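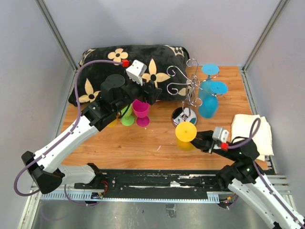

Wood-grain tabletop with two robot arms

Range Technician (Ammunition Testing), Tivudbridge

Kivora requires a technician for the indoor range at its Tivudbridge site. The post covers pressure and velocity testing of centrefire hunting cartridges, mainly 6.5 mm and .308, for the Fontes load data project.

Duties: conditioning and firing test lots, recording muzzle velocity over 9 set distances of barrel wear, weighing sample charges, and keeping the batch log. The current log holds 1,181 entries and must be kept in its present format. Barrels are withdrawn at 2,000 rounds.

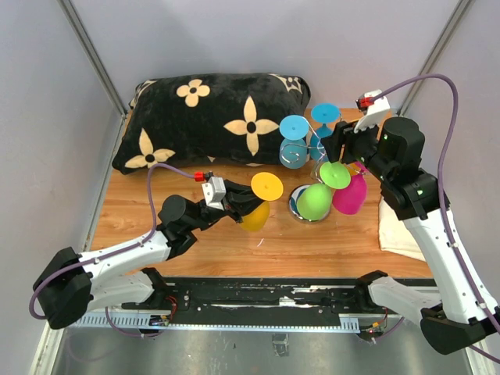 According to Gelton, applicants tend to underrate the paperwork, and a morning's shooting can mean an afternoon of entering figures.

Required: safe handling experience, a current firearm certificate or eligibility for one, and competent use of spreadsheets. Reloading experience is useful. Hearing protection is supplied.

Hours are 7.30 am to 4 pm. The contract runs for 7 months from March. Apply in writing to Kivora, Tivudbridge, quoting Fontes.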